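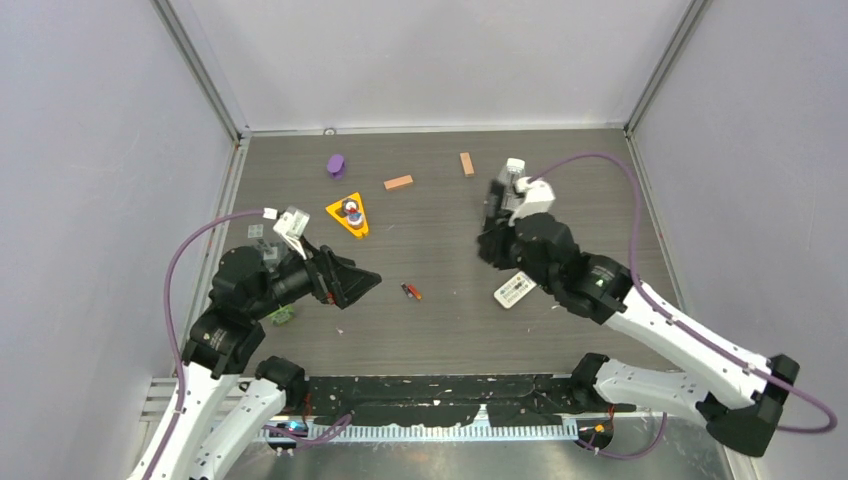
How do you get small children to put their wooden blocks away at the end of the day?

Give them one box, leave it open on the floor, and sit down and do the first few pieces yourself, nice and slowly, chatting as you go (mine always wander over to join in!).

After that, try it this way:

1. Start with whatever is furthest from the box.
2. Lay long blocks flat along the bottom.
3. Put odd shapes on top, and stop after 5 minutes, even if there are a few left over for the morning.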